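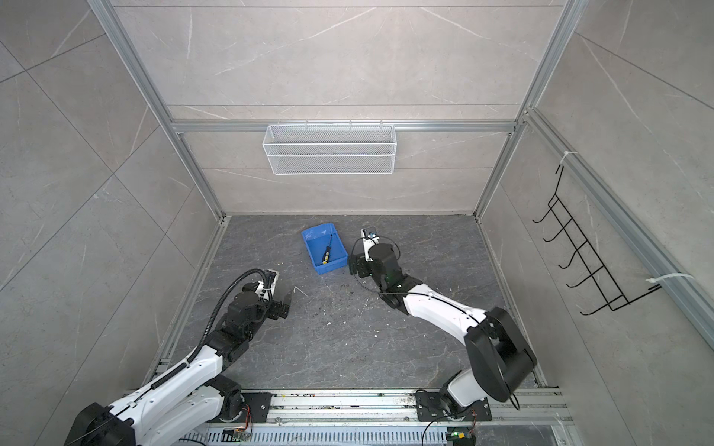

Ciarán thinks the ferry scene goes on too long and said so before the lights were all the way up. He would have cut it at the point where the brother puts his bag down, and he says everything after that is the director showing off the lake.

I don't agree, but I have been turning it over all day so I'll put it here while I remember it.

We saw Wirnholm last night at the Erine, the 8:15 showing. I counted 17 people, including us and the man who always sits by the side door. The print was better than I had expected. There was one bad splice in the second reel, and the sound dropped for a moment during the wedding, but the grays were very good and the snow looked like snow.

The story is simple. A surveyor comes back to the town where he grew up to measure the valley before the dam goes in. His brother still farms there and won't sign the papers. Their mother knows more than both of them and mostly peels potatoes. Osvaldo Fiore plays the surveyor and I think he is very good, mainly in the parts where he has to listen. He has a way of folding the map while somebody is talking to him that made me dislike the character more than any of his lines did.

The ferry scene comes near the end. The two brothers cross the lake and neither one speaks. Ciarán Noonan timed it (he does this with his watch, it drives me crazy) and says it is a little under 2 minutes without a cut. I didn't feel it as long. You hear the engine and the chain, and after a while you start looking at the houses on the far bank and working out which ones will be under water. If it stopped at the bag you would only be looking at the bag.

Where I think the movie does go wrong is the priest. He has three scenes and they are all the same scene. The music under the last one is too much as well, all those strings when the mother is already doing the work with her face.

I looked for Ní Chonaill's book on dam pictures after lunch, because I was sure she wrote about this one. She gives it half a page and likes Plundale better. I saw Plundale when I was 29 and remember only a horse and a very long dinner, so I can't argue. She does say the village in Wirnholm was a real one and that most of the extras lived there. That changes the wedding for me. The old women at the back table weren't acting much.

Rain until four. Finished the bread. Ciarán wants to go again Wednesday to time the ferry properly, and I said I'd go if he leaves the watch at home.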